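Listes > apprentissage-sim > Archives > Collecte

Objet : Re: épisodes « chambre » à refaire
Date : 23/11/22

Tihomir Mladenović a écrit :
> On a 3497 épisodes de navigation, mais la chambre n'en fournit que 900.
> Peut-on relancer une série avant décembre ?

Oui. Je propose 12 points de départ, 40 épisodes chacun, avec la poubelle comme cible, puis la chaise grise au fond. Le lit reste où il est.

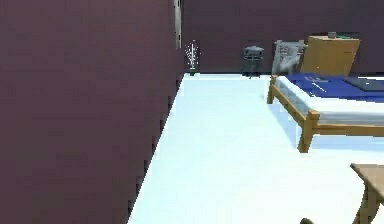 Pour les consignes, évitez de reprendre toujours la même phrase. Le modèle Vellier apprend la tournure et ignore le reste. Variez aussi l'angle initial, y compris face au mur.

Les échecs sont à garder, dans un dossier séparé. Spahić les veut pour l'évaluation. Le script d'export Dikex plante encore si le nom de la scène contient un accent.

Classé dans : Données et démonstrations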